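Ondville Household Advice Service
Storing Keepsakes and Small Ornaments

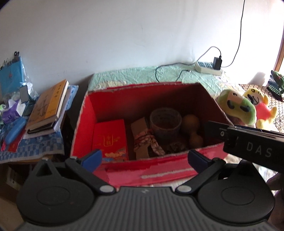 Small keepsakes are best sorted before they are put away, while the whole collection can still be seen at once. Residents are advised to choose one container for each kind of occasion and to keep to it. A cardboard box will serve for a short time, but its condition should be checked. Where the rim has become torn and frayed, as on the red-lined box shown, the lid may no longer sit evenly and dust will enter. Paper items such as a red envelope with gold characters should stand upright along one side, with firmer objects, including cups and dried gourds, kept from leaning against them.

Wrapping

Use plain white tissue for anything with printed or metallic decoration. Newspaper is not recommended, as the ink may transfer. Ribbons should be left tied if the bow is in good order; otherwise remove them, roll them loosely and store them in an envelope. Cups should be wrapped singly and packed with the opening facing up.

Dried gourds and seed pods

Wipe with a dry cloth only. Check the stem end for soft spots before packing. A gourd that shows mold should be taken out of the box at once, and the items next to it should be unwrapped and inspected.

Repairing a worn box

Trim loose fibers from the rim with small scissors. Apply a thin line of white glue along the edge, press it flat and leave it overnight under a heavy book. Gummed paper tape may then be folded over the rim. Araya tape in the narrow width is suitable and comes in rolls of 300 inches, enough for several boxes.

Soft toys and quilts

Plush toys should be stored separately from paper goods. Brush them, air them for an afternoon and place them in a cotton bag. Quilts should be refolded along new lines each June so that permanent creases do not form.

Labels

Write the contents and the shelf number on the short end of the box, in pencil. Further guidance on shelving is given in Leaflet 19, and on the care of textiles in Leaflet 51.

Last reviewed 8 October 2026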